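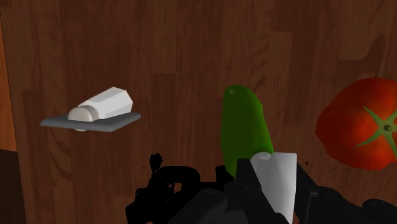

White salt shaker on a grey tray.

Juhász embroidered waistcoat, women's
Item No. 666
Price on request – please quote the item number when you write.

A short, fitted waistcoat in black wool felt, embroidered by hand in the Vomham workshop. The front panels and the back yoke carry a rose and tulip pattern in red, dark green and ochre. The stitching is satin stitch throughout, with stem stitch for the outlines. Lined in plain cotton.

Fastening: five pewter hooks
Length at centre back: 47 cm
Sizes: 36 to 44, other sizes to order
Embroidery thread: cotton, colourfast
Making time: 90 days from deposit

The pattern was drawn by Etelka Hegedűs and is worked by her and Tímea Kun. Each waistcoat is made by one embroiderer from start to finish, so small differences between pieces are normal. Your initials can be added inside the left front at no charge.

We keep 2 finished waistcoats in the Soltstead shop for trying on, sizes 38 and 42. These are not for sale.

Care: do not machine wash. Brush the felt with a soft clothes brush and air it after wearing. Press from the inside only, on a folded towel. Store flat – hangers pull the shoulders out of shape.

The workshop closes for the whole of July. Orders placed then are started in August.

Matching items: Juhász apron, Bestov linen blouse, felt belt.

Page updated 2 Feb 2023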